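Luangrath takes Honholm to Skuvine downwind title

Waraporn Luangrath has won the women's unlimited race at the Honholm to Skuvine downwind, coming through in the last quarter of the course after trailing for most of the crossing. The result moves her to the top of the regional ranking on 1,394 points, with one round left to paddle.

The race was held in a side-on breeze that built slowly through the morning. The start was put back from 8.30am to 9.15am to let the tide turn, and the field left Honholm harbour in flat water behind the breakwater. Conditions for the first third of the course favoured paddlers with a high stroke rate. The bumps were short and badly spaced, and few boards were linking runs before the outer buoy.

A group of four went clear at that point. Luangrath sat third in the line and did not take a turn at the front until the course bent south past the Sipos light, where the wind came further behind the boards. She then moved offshore of the group, on a line that was longer on paper but put her in deeper water with a cleaner swell.

The gap opened from there. By the entrance to Skuvine bay she held a lead of several board lengths, and she kept it through the short upwind leg to the beach. The run up the sand to the finish arch decided second place, which went to a sprint, but had no bearing on the win.

Luangrath raced a 14ft board with a rudder, fitted with a shallower fin than the one she used in the opening round. "The deep fin was catching weed at the start line last time and I lost the group before the first buoy," she said. "With the small one I had to steer more in the chop, but I could get on to the bumps earlier. I would use it again on this course and probably not on a flat one."

She also changed her blade, going down a size after the previous round. Her stroke rate on the outward section was higher than in either of her earlier races this season, and she said she was able to hold it until the light.

In the ranking she is now 2 points clear. Paddlers count their best results from the series and drop the lowest, so the title remains open to anyone in the present top group who finishes ahead of her in the final round. A retirement would not rule her out, as it would become her dropped score.

The men's unlimited race followed the same course, with a separate start. The inshore line was faster there, the leaders having gone through before the breeze freshened. The 12ft 6in classes used a shortened course inside the bay, with two laps and a beach turn. The junior race was run last and finished before the tide reached the lower marks.

The organisers recorded 691 entries across all classes, including the technical races and the relay. Results are provisional until the protest period closes. One protest has been lodged, in the relay, concerning a change of paddler outside the marked box. 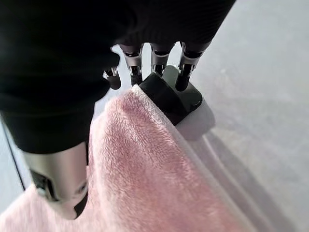 Final round at Gekwood

The series ends at Gekwood in December. The course is a lake circuit with five buoy turns and no downwind section, and boards with rudders will race in their own class. Entries are open now and close when the start list is full. Race numbers from Skuvine remain valid and should be kept.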